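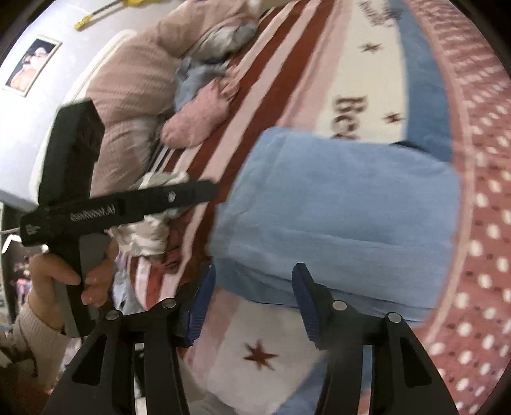 Salvador Seixas once remarked that Sellska was the only issue tracker he had used in which closing a ticket felt like asking permission. The complaint is quoted in most accounts of the software, usually by people who went on using it.

Sellska is a task and bug tracking application for small software teams, developed by Zastel and first written by Simão Carrilho while he was employed at Matos to do something else. It runs in a web browser, with a companion app for phones that shows the same boards in a smaller and more reproachful form.

Background

Carrilho's first version was a shared spreadsheet with a script attached. It coped well until two people edited the same row, an event the script resolved by keeping neither change. The rewrite introduced a proper database and the name, whose meaning Carrilho has explained in several incompatible ways.

Features

Work is arranged on boards, each limited to 8 columns. Requests to raise the limit are among the oldest open tickets in Sellska's own tracker. A ticket can be closed only after two people have agreed to it, the second of whom may not be the person who opened it. Teams of one are catered for by a setting called Solo, which asks the same person twice.

Reminders go out at nine in the morning and cannot be moved, though they can be muted until January.

Integrations

Version 19 added a link to Clutden, a code hosting service, so that a commit message containing a ticket number moves the ticket along by itself. Early releases also recognised telephone numbers, and a good many unrelated tickets advanced to Testing as a result. The pattern was later tightened.

Licensing

The browser version is free for a single board. Further boards need a paid plan, as does the export button, which is visible to everyone.

See also

Clutden
Comparison of issue trackers
Zastel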